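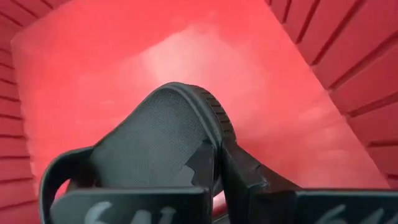 Preguntas frecuentes sobre el kit de vaciado de cajas Nedance

¿Para quién está pensado?
Para talleres y almacenes pequeños que reciben género mezclado en cajas de plástico y quieren sacarlo pieza a pieza. Nos escriben mucho de devoluciones y de reciclaje, y a todos les decimos lo mismo: mándennos una lista de lo que manejan y lo hablamos con calma.

¿Qué incluye?
La pinza de dos dedos, la cámara pequeña de muñeca, el soporte, los cables y 4 almohadillas de recambio. El brazo va aparte -- si ya tienen uno, estupendo, casi siempre podemos aprovecharlo.

¿Puede con piezas curvas o de forma rara?
En general sí, y es la pregunta que más ilusión nos hace. Las bolsas muy blandas todavía le cuestan, y preferimos avisarlo antes de que compren nada.

¿Importa el color de la caja?
Menos de lo que parece. Los fondos lisos dan a veces reflejos con la luz del techo; suele bastar con girar un poco la lámpara.

¿Cuánto dura la instalación?
Unas 2 horas, con café incluido si nos lo ofrecen. Edileuza Nogueira les acompaña por videollamada desde nuestra oficina de Marnbridge.

¿Se puede probar antes?
¡Claro que sí! El préstamo dura 40 días y cuesta 400 euros, que se descuentan si luego se quedan el kit. Para reservarlo, escriban a Mirela Queiroz; las próximas unidades salen en marzo.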